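2022-06-22

The kitchen drawers are finally in. I ordered the runners in February from Skurton, and they said two weeks, which became a good deal longer. When the box did turn up it held the left-hand runners for all the drawers and the right-hand ones for only half of them. I rang, gave them the order number (2154) and the rest came in a padded envelope.

I went for full-extension runners with a soft close. The old ones only let the drawer out as far as the middle, so whatever was at the back stayed there for years. The new ones are rated to 50 kg a pair, far more than I need, but the lighter set wasn't any cheaper.

Fitting them took me almost 3 evenings. The instructions want a 2 mm gap at the front and don't say where to measure it from. Urs Holzer, who fitted my wardrobe doors at the old flat, told me over the phone to ignore the drawing, screw the cabinet half on first using only the slotted holes, hang the drawer, and then adjust. I had done the first drawer by the drawing, so that one came out again.
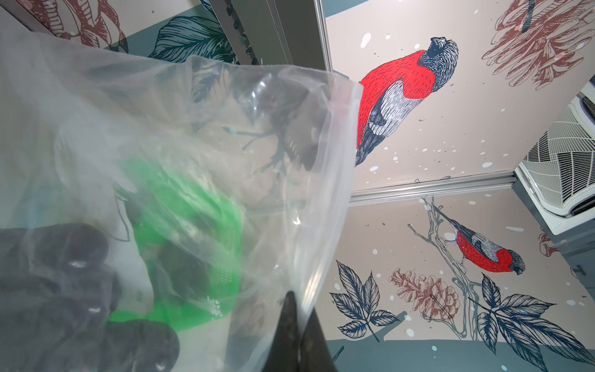
Black fabric and a bit of bright green plastic, bagged up.

The cabinets are the Bevatdale ones that came with the house. The sides are chipboard and the old screw holes had gone soft. I filled them with glue and matchsticks, left them overnight and drilled new pilot holes slightly higher. The bottom drawer on the left still leans a little. If I push it from the right-hand corner it closes properly, and I've got used to doing that.

Handles are next. I like the plain bar type from Fendau, but the hole spacing is different from what I have, so I would need to fill and repaint the fronts. Syahrul Ngau at work has the Pangaribuan cup handles in her kitchen and says crumbs collect in them. They do fit the existing holes, though.

I also need to sort out the hinge on the corner unit. It has dropped and the door catches on the worktop. I've tried the adjusting screw and it just turns. I'll take the hinge off at the weekend and see if I can match it.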